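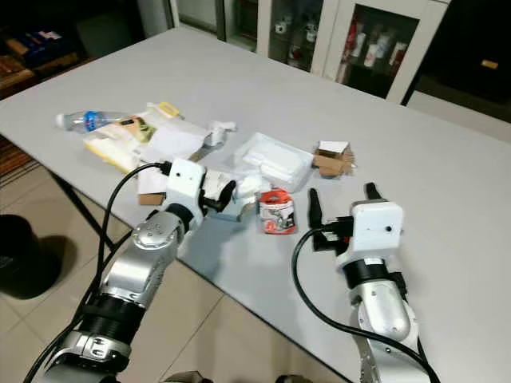
Buying a two-arm station for tidying and sorting work is mostly a question of what you put in the first budget and what you leave for the second one. Customers usually write to us with a price for the arms and nothing else. But the arms need a table, and the table needs free space on it. They also need objects to practice with, and these can be very simple: a plastic water bottle lying on its side, some tissues in a clear tray, small cardboard boxes, a crumpled snack package. Such things cost almost nothing and still they are missing from nearly every plan that we read. The answers on this page are for small teams who are preparing their first order.

Which costs should I list before I ask for a quote?

Please list the arms, the grippers, the table, the cables, the computer, the spare parts, the transport and the hours of the person who will run the station. The last item is the one most often forgotten. If you want to use a computer you already have, write its model and its age in your request. We will tell you if it is suitable.

Do you sell single arms?

Yes, but ask yourself first what the work is. Picking up one light object and dropping it in a bin can be done with one arm. Opening a bag, or holding a box while the other hand takes something out, is two-arm work. If you buy one arm now and the second one next year, you will pay the transport two times and the setup visit two times. The Brellton base plate has places for both arms, so it can be ordered from the beginning even when the second arm comes later.

What size of table do I need?

The outer size of the table is less important than the part both grippers can reach. We ask for a plain rectangular top in a light, matte color. A shiny top gives reflections, and these are a trouble for the cameras. Many customers use a table they already own, and we have no objection to this if it does not move when you lean on it.

How much should I keep for cables?

Keep 900 dollars for the first year. The cable to the gripper bends every time the arm moves, and it must have enough length for the farthest reach. For this reason it stands out in a wide loop, and a wide loop can catch on a table corner or pull an object over. We recommend two spare gripper cables with every order. Delivery of a single cable later takes three weeks, and during this time the arm is of no use to you.

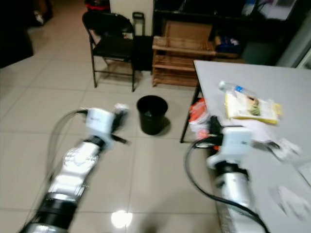 Answers in this part by Funmilayo Ekpo, Planning and Orders, Skerano

What should I plan for the floor and the rest of the room?

When the work includes throwing things away, the bin belongs in your drawing as well as the table. A small round bin on the floor is lower than most people imagine when they look only at the tabletop. Measure from the gripper to the opening of the bin, with the arm stretched, and send us the number. If you plan to hang a plastic bag at the table edge, mark that too. Chairs, shoe racks and shelves can stay in the room, but draw them in the plan, and leave a free path for the person who works there. Please write what kind of floor you have. Glossy tiles reflect the ceiling lights, and it is better to know this before we choose the camera settings.

Do I need to prepare a special room?

No. For household tasks an ordinary room is a good choice, and it is cheaper. Some customers spent half of their budget on a clean white laboratory and later had to bring in furniture to make it look like a home again. I would put this money in spare parts.

What does the setup visit cost?

The visit is 1185 dollars for one station. It includes mounting, the first calibration and training for up to 2 operators. Travel is calculated separately. If the table is not ready when our technician arrives, the waiting time is charged by the hour - this is written in the offer, but it is often overlooked.

Can I rent before I buy?

Yes. Rental is handled by our partner Timent, and the shortest period is 3 months. One part of the rent is deducted if you buy the same station afterward. Ask for the deduction table before you sign, as it changes with the length of the rental.

Which gripper fingers should I order?

The standard fingers are good for boxes, bottles and packets. For tissues and thin wrappers, order also the soft pads. They wear quickly, so count them as a consumable and not as equipment. In some organizations these are two different budgets, and the request can be stopped for this reason alone.

What is the Ông package?

It is our name for the used stations that we have repaired and tested. The warranty is shorter and you cannot choose the finish. Stock changes often, and we cannot reserve a station without a purchase order.

When should I order if my budget ends in December?

Send the request before the end of September. The quote itself is fast. The slow part is usually the approval on your side, and after it the transport. A quote stays valid for 60 days, and we can renew it once without changing the price.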